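Muvotbridge Readers' Forum
Board: Fiction in Translation and World Writing
Thread: Shortlist discussion – should linked stories be judged as a novel?

Posted by moderator_desk
Members are invited to comment on the proposal received in June concerning the annual reading list. The proposal asks that books of linked stories be moved out of the Short Fiction section and placed with novels for the purpose of nomination and voting. The case that prompted it is Plivudine, which received 6 nominations as a collection and 2 as a novel. Under the present rules those nominations cannot be combined. Please read the forum guidelines before posting, and confine remarks to the books and the rules. Comments on other members' reading habits will be removed.

Posted by quarto_lane
I submitted the proposal and will set out the reasons for it.

Plivudine contains nine stories. Each has its own title, and four of them appeared separately in magazines before the book was published. All nine take place in the same harbor town, and the ferry clerk who is a minor figure in the opening story becomes the narrator of the last. A reader who takes the stories out of order will learn of the drowning before meeting the family it concerns. It is my view that a book with a required order of reading, a shared cast and a single closing event has met the usual tests for a novel. The fact that the publisher printed the word "stories" on the title page should not settle the matter, as publishers choose that word for many reasons.

The present rule obliges members to guess how the moderators will classify a book before they nominate it. Votes are lost in this way every year.

Posted by second_impression
I wish to record my opposition to the proposal.

The stories in Plivudine can be read singly and were written to be read singly. I first read "The Salt Ledger" in a magazine, two years before the book existed, and I did not find it incomplete. When I read it again as the fifth story in the book, I understood more about the aunt, but the ending was no stronger and in one respect it was weaker. The final image of the closed shutters comes as a shock to a reader who has met the house only once. In the book we have been told about those shutters three times already.

A short story should be judged by what it does within its own pages. If collections with some overlap in setting are moved to the novel section, the Short Fiction section will be left with miscellanies, and the form will be poorly served by our list.

Posted by quarto_lane
I accept the point about the shutters. I would ask the member to consider the second story, however. "Low Water" has almost no ending when it is read alone. The brother leaves the kitchen and the story stops. Only in the seventh story do we learn where he was going, and the author must have known this when the book was put together. I do not see how "Low Water" can be judged fairly on its own pages.

Posted by second_impression
I would judge it fairly by saying that it is the weakest story in the book.

Posted by harbor_reader
I have not taken a position on the rule, but I believe the discussion has passed over the question of translation. Two English editions of Plivudine are in circulation. The Hollex edition keeps the order of the original. The later edition from Buthelezi moves "Low Water" to sixth place, directly before the story that completes it, and drops the short prologue. Members who have read the Buthelezi edition will find the book a good deal closer to a novel than members who have read the Hollex.

There are also differences in the sentences themselves. The Hollex translation is plain and keeps the long paragraphs. The Buthelezi translation breaks them up and puts the dialogue on separate lines, so that the kitchen argument in "Low Water" reads much faster. I prefer the Hollex, although I recognize that the Buthelezi is the easier of the two to obtain. 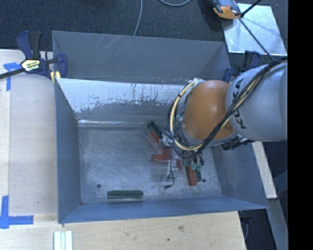
For the purpose of nominations, I would suggest that members state which edition they have read. A vote cast on one arrangement of the stories should not be counted as a judgment on the other. I would also note that the prologue contains the only mention of the father by name, and a reader without it may come away with a different idea of who is speaking on the final page.

Posted by moderator_desk
The rules at present make no distinction between editions or translations. A title is a title. The desk will add the point to the list of matters under review.

Posted by margin_and_gutter
I read the Buthelezi edition and was not aware that the order had been changed. I find this troubling. The edition carries a note from the translator on dialect words, but it says nothing about moving a story. If the author approved the change, the book should say so.

On the rule itself, I am in favor of leaving matters as they are. My reason is practical. The Short Fiction section received 450 votes last year from a membership of 1,535, and it is already the smaller of the two sections. Linked collections draw a large share of that interest. If they are taken away, I doubt that the section would continue for long.

Posted by quarto_lane
The health of a section is a reasonable concern, but it does not tell us what kind of book this is. If Short Fiction needs more readers, that can be addressed through the monthly reading program. Holding a novel there in order to attract votes is unfair to the collections that must compete with it.

Posted by margin_and_gutter
The member has assumed the conclusion. Whether it is a novel is the matter under discussion.

Posted by tidewrack
I should like to speak to the quality of the book, which has received little attention in this thread.

Plivudine is in my opinion the finest work of fiction on this year's list in either section. Its subject is what people owe to those who stayed behind. The daughters who return from the capital bring gifts that are the wrong size. The uncle keeps a record of every sum he has lent and never asks for any of it. The author writes about money with more exactness than any writer I have read in recent years, and the scene at the pawn counter, in which two sisters pretend not to recognize one another, is worth the price of the book.

I have one reservation. The last story is too long. The ferry clerk is an excellent witness when he appears for a page or two at a time – he is dry, watchful and a little vain – but forty pages in his company is a strain. He explains several things that earlier stories had allowed us to work out.

As to classification, I nominated it as a collection and would do so again. I came to it as a reader of stories, and I stopped for a day or more after each one. I do not read novels in that way.

Posted by harbor_reader
I agree with respect to the pawn counter. I disagree about the clerk. His explanations are not reliable. He states that the elder sister never wrote home, and we have read one of her letters in the third story. I took the closing section as an account by a man who wishes to have been more important to the family than he was. Read in that light, its length is part of its meaning.

Posted by tidewrack
I had forgotten the letter. I will read the last story again before I vote. I would still remove ten pages of it.

Posted by second_impression
It should be noted that the exchange above concerns how one story alters another. I recognize that this assists the member who made the proposal. My position has not changed, but I would be willing to support a compromise under which the nominating member chooses the section, and all later nominations for the same title follow the first.

Posted by quarto_lane
I could support that as an interim measure. It would have placed Plivudine in Short Fiction, as the first nomination was made there, and I would have lost the argument in this instance. It would nevertheless have kept all of its nominations together.

Posted by margin_and_gutter
I have no objection to the compromise, provided that the first nomination is shown publicly and members have a fixed period in which to challenge it.

Posted by moderator_desk
The desk thanks members for their contributions. The compromise suggested by second_impression, with the addition from margin_and_gutter, will be put to a vote of the board together with the original proposal. Members may select one option or the other, or may vote for no change. For the current list, Plivudine will remain in Short Fiction and the existing nominations will stand as submitted.

Members who wish to continue the comparison of the Hollex and Buthelezi editions are asked to open a new thread on the Translation board.

Posted by harbor_reader
A new thread has been opened under the title "Plivudine: order of the stories and the missing prologue." I would be grateful to hear from any member who has read the book in the original.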